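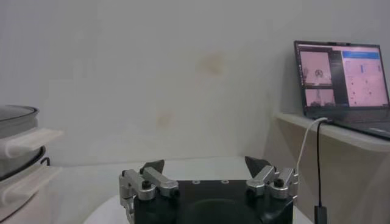 Las dos manchas de la pared, la grande arriba y la pálida más abajo

Foro Pleslow > Cocina y casa > Vapor, ollas y arroceras
Tema: Manchas marrones en la pared, ¿puede ser por hacer bollos al vapor?

noemi_abernathy escribió:
Hola a todos, abro tema porque en casa llevamos una discusión tonta y quiero opiniones de fuera. Tengo la vaporera eléctrica en una mesa blanca arrimada a la pared, y en la pared hay dos manchas tostadas, como borrosas. La de arriba es la más grande y no tiene forma de nada. La otra casi no se ve si no te pones a buscarla (yo ya no puedo dejar de verla, claro).
Hago bollos al vapor casi todas las semanas desde que nos mudamos a Nedness. Mi hermana dice que es el vapor y que me voy a cargar la pintura. Yo digo que ya venían con el piso. ¿Alguien ha tenido algo parecido? ¿Se limpia o se pinta encima?

skotevora_pan escribió:
Vapor, segurísimo. En mi cocina anterior me salió una igualita encima de la arrocera. El agua se condensa, arrastra la grasilla y el polvo que tenga la pared y al secarse deja el cerco amarillo. Separa la mesa un palmo y ya verás.

Roscoe Pruitt escribió:
Pues yo no lo veo nada claro. El vapor suele dejar chorretones, marcas hacia abajo, y eso parece más bien una mancha de humedad vieja mal tapada. ¿Qué hay al otro lado de la pared? Si es un baño, yo miraría antes las tuberías que la vaporera.

noemi_abernathy escribió:
Roscoe, al otro lado está el baño, sí... no me asustes. Pero el casero, el señor Sandoval, pintó antes de entregarnos las llaves y dice que no hay ninguna fuga.

Roscoe Pruitt escribió:
Pintó, vale. ¿Y con qué? Si no puso un tapamanchas debajo, las manchas de agua vuelven a salir por mucha plástica que les des. Marca el contorno con lápiz y mira dentro de 6 semanas. Si crece, llama al casero otra vez.

skotevora_pan escribió:
O sea, que el vapor no cuenta para nada, según tú. Hazle caso con lo del lápiz si quieres, Noemi, pero cambia también de sitio la olla, que no cuesta nada. Y enséñanos los bollos, que hablas de ellos y no los vemos!!

noemi_abernathy escribió:
Jajaja, venga, van los bollos. De esta masa me gusta lo blanquita que queda, aunque el relleno todavía no me sale bueno.
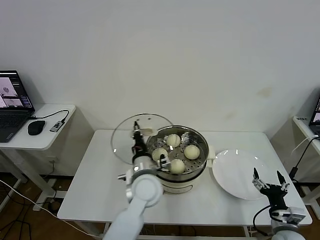

Re: los bollos (me desvío un poco del tema)

thorey_h escribió:
¡Qué buena pinta! Cuatro en esa cesta me parece lo justo, yo siempre meto uno de más y acaban pegados entre ellos. ¿No les pones papel debajo? A mí sin papel se me agarran a los agujeritos y pierdo media base.

noemi_abernathy escribió:
Unto la cesta con un poco de aceite y listo. El papel me lo dejaba siempre a medio recortar y me desesperaba. Harina floja, levadura, una pizca de azúcar, y 40 minutos de reposo tapados con un paño.

Emmett Halvorsen escribió:
Yo en cambio el papel no lo perdono, con aceite me quedan con la base gomosa. Y otra cosa: cuando apagues, espera 3 minutos antes de destapar, que si no se arrugan.
Sobre la pared, voto por el vapor, pero el de la tapa. Si es de cristal y la levantas inclinada hacia atrás, todo el golpe se va a la pintura. Levántala hacia el otro lado y deja el plato preparado a mano, como lo tienes a la derecha.

Roscoe Pruitt escribió:
Una tapa no hace una mancha así. Sigo diciendo baño.

thorey_h escribió:
¿Y probar a limpiarla? Esponja bien escurrida, agua templada y una gota de lavavajillas, en una esquina de la pequeña. Si se va algo de color, es grasa y gana skotevora. Si no se mueve, para Roscoe.

noemi_abernathy escribió:
Me gusta el plan. Hoy, 2 de marzo, queda marcado el contorno de las dos con lápiz, y mañana le doy con la esponja a la pequeña. La mesa la separo también, por si acaso. Ya os contaré, y si alguien tiene un relleno de verduras que no suelte agua, que lo ponga por aquí.

thorey_h escribió:
Col muy picada con sal, media hora en un colador y a estrujarla con ganas. Luego zanahoria y cebolleta. Te paso las cantidades por privado cuando encuentre la libreta.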